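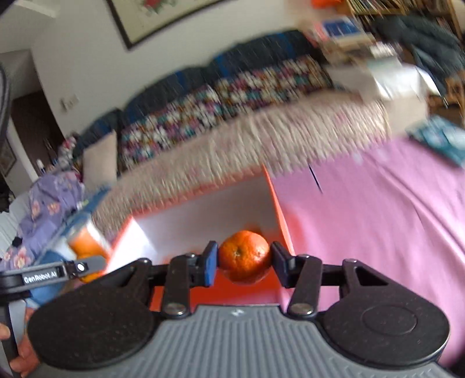

A small mandarin over the open orange box, on the pink cloth.

The Dostach gift box is sold as a box for fruit, sweets or small presents. It comes flat in packs of 4 and folds up without glue. I bought one pack in May from the Dönmez stationery store near my office and have been using the boxes since then, mostly to carry citrus to my mother's place and to hand out fruit to neighbors when we end up with too much of it.

The color is a strong orange on the outside and white on the inside. It also comes in green and a cream that the store calls Mona. I picked orange without thinking much about it and I'm happy with it. Mandarins look good against the white lining, and a bruised one shows up right away, so you can pull it before you close the lid.

Assembly takes a couple of minutes for the first box and less for the next. The creases are scored well on the long sides. The short sides are stiffer and I had to bend them back and forth a few times before they would stay where I wanted them. The printed instructions are a single drawing with arrows, and one of the arrows points the wrong way. If your lid ends up inside out, that's why. Turn the sheet over and start with the long sides.

Size is where you need to be careful before you order. The box is rectangular and shallow. Small tangerines and mandarins are fine in it. Medium oranges depend on the orange. The big glossy ones we get from the market on Rukiver Street sit too high, and the lid bows in the middle if you force it. My sister-in-law, Nurhan Tatlı, bought the same pack and uses hers only for cookies and dried apricots, and she has had no trouble with the lid at all.
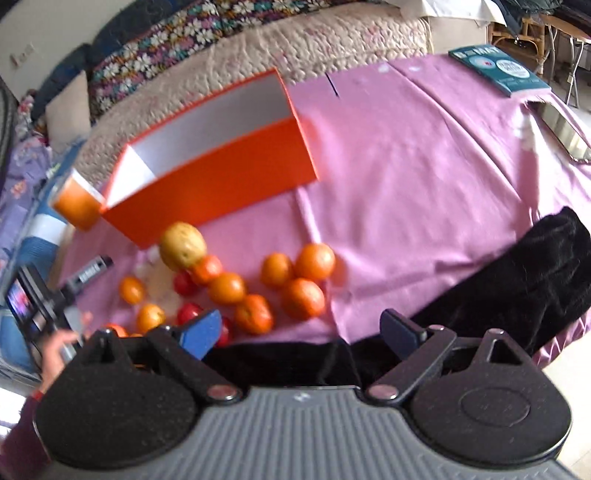

I also tried it for the kitchen, as a holder for odds and ends on the counter. It isn't a good choice for that. A potato or two with dirt still on them will mark the white lining, and the marks don't wipe off. I used a damp cloth on one box and the surface went fuzzy where I rubbed. Keep it for clean, dry things, and put a sheet of paper towel in the bottom if the fruit has just been washed.

Strength is decent for cardboard of this weight. The package says each box holds 500 grams. I have carried more than that for a short walk with a hand under the bottom and nothing gave. Lifting it by the sides with the same load was different, because the walls start to spread and the bottom sags. I have thrown out 2 boxes so far, one from a wet spot and one because a flap tore at the crease after I had opened and closed it many times.

With the lid open the box is light enough to slide around on a tablecloth when you drop fruit in from any height. Hold one corner.

I paid 13 dollars for the pack. Plain white bakery boxes cost less and hold about as well, but they look like bakery boxes. For giving fruit to people I would buy these again, in orange or in the cream. For storage at home I'd use a bowl.

Good: color, clean white inside, easy long folds, stores flat.
Bad: too shallow for large oranges, lining stains, short sides are stiff, wrong arrow on the instructions.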